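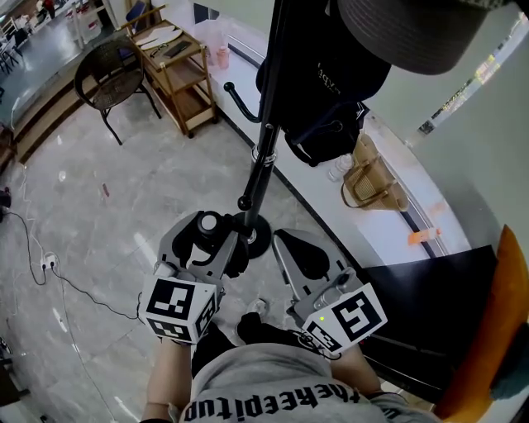

4. The coat stand as shared furniture

4.1 What a coat stand is for

The literature on hallway furniture is thin, and what there is tends to assume that a coat stand holds coats. Of the 29 premises we visited for the Prilta survey, most used theirs for something else. Coats went over the backs of chairs, where they have always gone. The stand took what was left: bags of the kind that cannot be put on a floor, umbrellas with a broken rib that were waiting for a decision, lanyards, a single glove, and hats.

Hats deserve a word. Section 2 noted that hat-wearing indoors has been in decline for long enough that the hat hook ought to have followed it, much as the ashtray left the arm of the cinema seat. The manufacturers have not been told. A stand bought in Drilham last November had the same arrangement of upper hooks as one its owners had inherited, and the upper hooks in both cases held bags. Where a hat did appear, it was treated with some respect. Other objects were hung lower, or to one side, and the hat stayed where it was for weeks. Two respondents told us they had assumed it belonged to someone senior.

We use "stand" in this section for any free-standing upright with hooks and a base, and leave wall-mounted rails to Section 5. The distinction matters more than it sounds. A rail stays put and is filled from one end to the other. A stand can be moved, and so it is moved, by everybody, and most often by people who would not describe themselves as having moved it.

4.2 Drift

Drift is our term for the slow travel of a stand across a room over a period of use. We recorded it by the low-technology method of chalk on the floor, or pencil on paper tape where the floor was carpeted or the cleaner objected. The base was marked on Sunday evening and looked at again a week later.

The greatest drift in any one week was 989 millimetres, at the Rorkley reading room, and it took the stand from beside the door to a spot in front of the fire extinguisher. None of the regular users had noticed. Asked to point to the stand with their eyes shut, several pointed to where it had been on the previous Sunday, and one to where it had been before the redecoration.

Three things appear to drive drift. The first is cleaning. A round base is easy to tip and roll on its rim, and a person with a mop will roll it out of the way and then roll it most of the way back. The second is the door. A stand placed within the swing of a door gets nudged until it is no longer within the swing of the door, at which point the system reaches a sort of peace. The third, and the one we had not expected, is the counter. Wherever a room had a counter, the stand tended to end up next to it.

4.3 The pull of the counter

A stand and a counter do overlapping work. The counter takes anything with a flat bottom and the stand takes anything with a strap, and a person arriving with both wants to be rid of them in one movement. Respondents put this less grandly. "You don't want to walk about" was a typical remark.

Figure 4 (head of this section) shows a typical pairing, with a black bag and a dark-brimmed hat on the stand and, on the white counter next to it, a woven straw handbag, a small clear plastic bottle and a pinkish-orange cup. The handbag is the interesting item. It has a loop handle and would hang perfectly well, yet it has been stood on the counter. We found the same preference at other sites for bags that hold their own shape. A soft bag is hung up and a stiff one is put down, even when there are hooks to spare. Theodorakopoulos, in a long footnote on basketry, takes this as evidence that people think of a straw bag as a kind of box. We have nothing better to offer.

Cups belong to a different class of object altogether. They are put down "for a minute" and remain on the counter until someone who does not own them loses patience. We excluded cups from the hanging tallies for the obvious reason, and from the counter tallies after the second week, for the sake of morale.

4.4 Bases and floors

Complaints about stands concern the base far more often than the hooks. The two common types are the splayed foot, over which people trip, and the flat disc, which people stand on. The disc has the better reputation and gets on well with hard floors. On marble or tile it can be shifted with one foot while the hands are full, a manoeuvre we saw performed with real elegance in Drilham and with less of it elsewhere.

The difficulty with the disc is loading. Hooks on opposite sides of a pole invite balance, and users decline the invitation. Everything is hung on the side facing the door. In our bench trial a stand of the Prilta pattern was loaded on one hook only, in steps of 300 grams, until the far rim of the base lifted. The result was respectable and would cover a winter coat with a paperback in each pocket. It would not cover a laptop bag, and the laptop bag is what people hang.

We then hung and removed a bag 1,000 times to see whether the fittings would work loose. They did. The hook turned a little on each removal, always in the same direction, and by the end of the trial it faced the wall. Several respondents had a hook like this at home and had taken it for a feature.

4.5 Ownership

No site had a written rule about the stand. All of them had an unwritten one, and at most sites there were two that disagreed. At Rorkley the morning users held that anything left overnight should be moved to the lowest hook. The evening users believed the lowest hook was for children. As a result, items left overnight made a daily journey down the pole and up again, and a grey scarf completed this trip for the whole of our stay without being claimed by either party. It was still there when we collected the tape.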